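Notebook, dye bench, August

Started 8:15. Carrying on with the onion skin bath from last time. The skins came from Mfinanga again, one full sack, mostly brown with a few red mixed in. Picked the red ones out by hand because they pulled the last lot toward green. They are in the paper bag on the top shelf if anyone wants them for a separate test.

Weighed cotton before scouring. Batch total 2000 g dry, all from the Tava bolt, cut and overlocked on the short edges. The Tava cloth still has a lot of size in it. First scour water was brown inside ten minutes. Dumped it, refilled, scoured again with soda ash and a small squirt of the neutral soap. Second water much better. Did not do a third, though I probably should have for the two heavier pieces.

Alum mordant next. Followed the card taped inside the cupboard door, no changes. Held the pot at 67 C for an hour, lid on, turned every so often. The thermometer with the blue cap reads low against the other one, so I used the other one. Somebody please put tape on the bad one. Left the cloth in the pot over lunch.

Dye bath: skins simmered in the morning, strained twice through the old curtain. Strained liquor was darker than last time, closer to strong tea. Kept back 2 jars, labeled, in the fridge door. The smell goes through the whole building, so keep the hall door shut when the pot is going. Window over the sink is stuck again and needs the putty knife.

Lot number for this run is 3588. I wrote it on the tags in laundry pen. The Prindent tags held up through the mordant but the ink has feathered on them. Still readable. The Celura ones curled up and two of the strings came off, so I would not buy those again.

Pulled test strips at ten, twenty, and forty minutes. Ten is a weak straw. Twenty is the color I wanted for the napkins. Forty is more of a gold and a bit uneven near the folds, which I put down to crowding in the pot. Next time split the batch in half, even if it means heating twice. Strips are stapled to the facing page. Iron dip on one half of the forty minute strip gave a decent olive. Used very little iron, just the tip of the small spoon, in the separate bucket. Do not use that bucket for anything else.

Went with twenty minutes for the paler pieces and left the heavy ones in until the pot had cooled. Rinsing is slow with the tap as it is. The pressure drops whenever the washer fills next door, so plan around that. 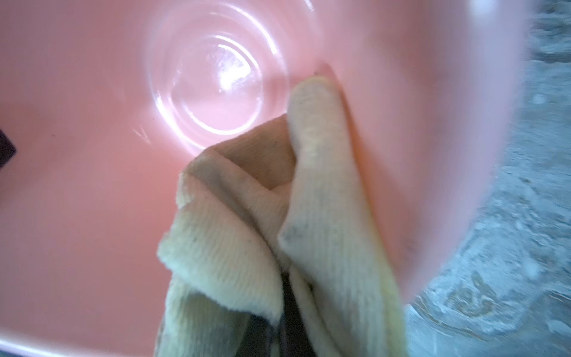 Pale cloth in the pink basin.

Rinse notes: cool water, no soap on the first go. Soap on the second, small amount. Squeeze, don't wring. The wringer rollers left a crease line on the last lot and it took up color differently along the crease.

Line dry indoors, out of the sun. The rack by the radiator is free but the left leg is loose. I will cut a lightfast strip from the scrap once it is dry and tape it to the south window with half covered by card. Check it in two weeks.

To buy: soda ash, cotton string, pH strips (down to the last few). Need a second strainer too. The curtain has a hole near the hem and let some skin through.

Exhaust bath saved in the gray pail with the lid. Try the wool scraps in it tomorrow before it goes moldy. Pot scrubbed, stove off at 4:40.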